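How Does a Door Know Where to Go?
Words by Zulmira Aguiar

Push a door. Go on, the nearest one will do, unless somebody is on the other side of it carrying soup.

The door swung, and it swung the way it always swings. It didn't wander off across the carpet or tip forward on to your head, and the thing to thank for this is a small lump of metal that you have probably never said thank you to in your life. It's called a hinge.

What a hinge does

A hinge joins two things together and lets one of them turn. It is very fussy about how. A door can swing open and it can swing shut, and those are all the choices it gets. It can't go up, it can't go down and it can't spin like a ballerina.

Most door hinges are made of two flat plates. One is screwed to the door and the other to the frame. Along the edge of each plate there are little tubes, and the tubes fit between each other like the fingers of two hands when you fold them. A metal rod called a pin goes down through all the tubes. Take the pin out and you have two bits of metal and a grown-up shouting.

The folded-finger parts are called knuckles, and the flat plates are called leaves. Whoever named them couldn't decide whether they were looking at a hand or a tree.

Why is the handle so far away?

Have you noticed that the handle is on the opposite side of the door from the hinges? Try this. Open a door a little way and push it shut with one finger, right by the handle. Easy. Now push with the same finger, but close to the hinges. (Only push the flat face of the door. Keep your fingers well out of the gap, because hinges can't tell a finger from a bit of air.)

It was much harder, wasn't it? The further you are from the hinge, the more turning you get for your push. People who build gates have known this for a very long time. In the village of Brister there is a church door that has been hanging for 565 years, and it's as heavy as a small cow, but the children there open it every week by leaning on the edge and looking bored.

You are full of hinges

Bend your elbow. That's a hinge joint. Your arm folds up and it straightens out, and if somebody tried to bend it sideways you would have plenty to say about it.

Now look at one of your hands. There are 14 bones in the fingers and thumb. Where one finger bone meets the next there is another little hinge, and your four fingers have two of these each, so that makes 8 before you've even started on the thumb. They are what let you hold a pencil, a sandwich or a grudge.

Your shoulder is different. It's a ball that sits in a shallow cup, and it can go round in circles. If your shoulder were a hinge, swimming would look extremely silly.

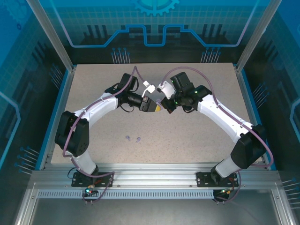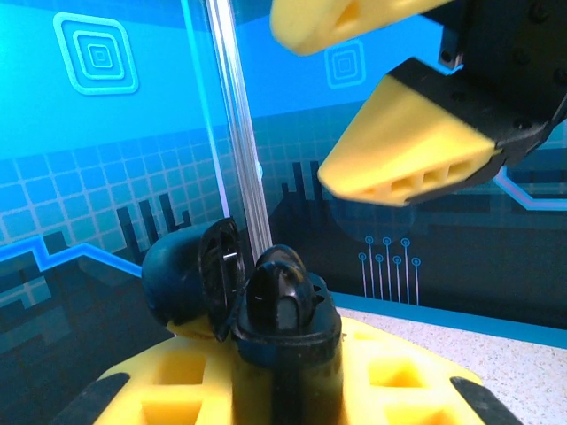 Things that turn and things that open: a pair of arms above a speckled tabletop in the first picture, and an open flip-top lid in the second.

Hinges with no pin at all

Some hinges have been on a diet. Find a ketchup bottle or a shampoo bottle with a lid that flips. Often there's no pin and there are no knuckles, only a thin strip of plastic joining the lid to the rest of the cap. The strip bends every time you flip it. This is called a living hinge, although it isn't alive and you don't have to feed it.

The plastic has to be the right sort. Bend a cheap ruler in half and it will snap, and then you will need a new ruler and an excuse. The plastic in a good living hinge can be bent thousands of times before it gives up.

Clams and scallops got there long before shampoo. Their two shells are joined by a stretchy, springy hinge that pushes the shells apart. The animal has to use a muscle to hold itself shut, so a clam minding its own business is working harder than it looks.

Why do hinges squeak?

When metal rubs on metal it doesn't always slide smoothly. It sticks for a moment, then slips, then sticks again, very fast, and all that juddering makes the noise. A drop of oil helps the parts slide. Hwa-young Woo, who is eight, wrote in to ask why her bedroom door only squeaks after bedtime. It squeaks all day, Hwa-young. At night the house is quiet enough for your mum to hear it.

Have a go: the hinge hunt

Walk round your home and look for hinges. Start with cupboards, then try spectacles, a piano lid, scissors, a pushchair and the bin. Draw your favourite four and put an arrow on each drawing to show which way it turns.

Ask before you open the oven.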